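Amini Party Supplier Listings
Data card and readme, last revised 29/04/2024

What's in it

3,000 listings for party and function suppliers: caterers, hall hire, jumping castles, marquees, balloon people, face painters, DJs, chair covers. Each row is one supplier offering one service in one town, so a caterer who also hires out trestles turns up twice. The listings came from Grurimon, an online directory that charged suppliers a yearly fee and let them write their own entries. Keep that last bit in mind for everything below.

Why it was put together

We wanted to know whether the prices quoted to people planning a birthday or an engagement do have anything to do with guest numbers, as suppliers like to claim. We still don't know. The file is fine for looking at what suppliers say about themselves. It is a poor guide to what anyone pays.

Columns

supplier_id: a number we made up. Not the directory's own.
service: one of 12 categories. The directory had far more, several of them the same thing with a different spelling. We merged them by hand and you may disagree with where we put lolly buffets.
town: as typed by the supplier. "Servicing all areas" has been left as is, for what it's worth.
price_from: the advertised starting price in dollars. Blank if the supplier wrote "POA" or "call for a chat".
min_guests: smallest booking accepted.
rating: stars out of five, taken from the directory.
blurb: the supplier's own words, unedited apart from phone numbers and email addresses, which were stripped.

About the ratings

I wouldn't use them. Suppliers could ask for a review to be taken down, and the directory's help page told them how. There are 133 listings with a rating below four stars, and most of those are for businesses whose blurb says they have closed. Either party suppliers are the most reliable trade in the country or the column is rubbish. Someone will want to train a recommender on it anyway. Please at least read a few of the blurbs first.

About the prices

A "from" price is the cheapest thing a supplier could bear to advertise. For caterers it usually leaves out staff, travel and plates. For halls it often leaves out the bond and the cleaning fee, and some quote by the hour with a minimum of 6 hours tucked away in the blurb. We haven't tried to fix any of this. An earlier version had an adjusted_price column, but the adjustments were guesswork in a neat format and it has been dropped.
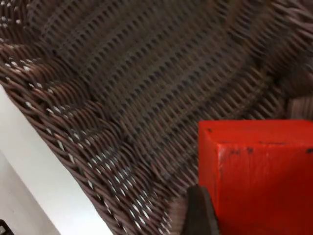 GST is another mess. Some suppliers include it, some don't, and plenty don't say. If two prices differ by a tenth, I'd be wary of calling one supplier dearer than the other.

The Merkiron split

Merkiron is the name of the train and test split that comes with the file. It was drawn at random by supplier_id, so a supplier with two rows can't sit on both sides. It doesn't stop near-identical blurbs from leaking across. Franchises copy and paste, and so do their competitors. Treat any very good score on the service labels with suspicion until you've taken the duplicates out.

Known problems

Towns that share a name are not told apart.
Sold-out notices for July were read as closures in a few rows. We fixed the ones we found.
The "eco-friendly" tag in blurbs means whatever the supplier wanted it to mean.
Zokatano, the script that cleans the blurbs, also eats some street numbers – and now and then a guest limit that looks like a phone number.

Use

Free for research and teaching. Don't use it to contact suppliers or to rank them for the public. Corrections are welcome if they come with the supplier_id and the column name. Reports that just say the data looks wrong will be agreed with and closed.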